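Why Do Buttons Click?
Emcombe Kids, Jul 19, 2023

Buttons are everywhere. Elevators, doorbells, game shows. You push, something happens. But how?

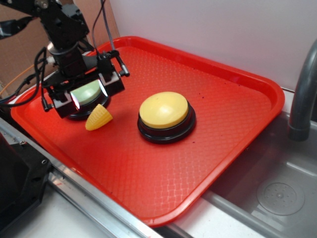 OK so electricity needs a loop to travel around. A full loop, no gaps. Grown-ups call it a circuit. Gap in the loop? Nothing moves. Light stays off.

A button is a gap you can close with your finger. Push down, two bits of metal touch, loop is closed, ding dong! Let go and a little spring pushes it back up. Gap again.

And the click? Often a tiny bendy peice of metal snapping over. Like the lid of a jam jar when you press the middle.

Not all buttons spring back tho. Some stay down till you push again. Lots of lamps do that.

Try it: go on a button hunt at home. Can you find 15? Ask before you press any!! Stuck at 4 or 5? Look at the remote, thats cheating but fine.

Next time: magnets.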